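Notebook, Gelby cell — two-hand press task, simulation
Aug 16, 2021. Written by Maarja, for Naledi and Mārtiņš also.
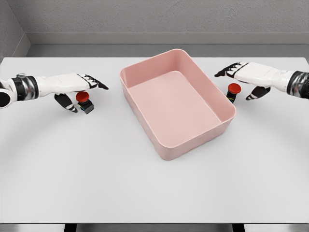 What went wrong
The task is simple: both hands press both red buttons at the same moment, then lift the pink bin. In 98 episodes the log says "both pressed" in 76. I replayed the failed ones first and they were normal misses, the right thumb came down too late. Then I replayed the good ones, and 21 of these are not good. The left button was never pushed down. The hand only touched the side of the black base and the contact was counted as a press.

Why I stopped the runs
On the real cell the two buttons are a safety condition. If the policy learns that touching the base is enough, it will start the lift with one hand not in place. I don't want this weight file to go to Draltside. Adebayo agreed and removed it from the shared folder.

Cause, as far as I know
The contact check uses the whole button body, cap and base together. It was copied from the June version, where the button was one piece. The right button has the same check, but I found only 2 bad cases there — maybe the hand comes to it from a better angle. Not proved.

To do
Check cap travel, not contact. Mārtiņš writes the new test.
Run the same seeds again before any training.
Ask Līga if the old Harkitz results used this check too. I am afraid yes.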